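17/04/2026

Slept till almost nine, which never happens, and then spent half the morning in my robe reading about sourdough when I was supposed to be packing the car. We're driving up to Calham in May for the long weekend and I keep telling myself I'll get ahead of it this time. So far I've found one hiking boot and the good thermos. The other boot is somewhere in the garage, I guess.

I did get my walk in though! Took the Marras trail, the lower loop, and the creek is so high right now that the stepping stones are under. I had to go back and around by the road - 35 minutes extra, and my left knee let me know all about it. But the dogwoods are out and I saw a heron just standing there like he owned the place, so I'm not complaining.

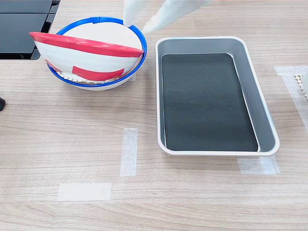

Finally called the cabin people at Gesa about the deposit. It's 100 dollars and they only hold it for 2 days, so I paid it right there on the phone before I could talk myself out of it. The lady was so nice. She says the lake is still freezing cold in May but people swim anyway (not me, I'll be on the dock with a book and a blanket).

Soup for dinner, the lentil one, too much cumin again. After that I started the 1000 piece puzzle I got at the Plirkska sale last winter, the one with the harbor on it. It's nearly all sky and water, so I've got most of the border and one very nice boat. My eyes gave out by ten.

Tomorrow: oil change, library books, find that boot. And call the vet back, I forgot again.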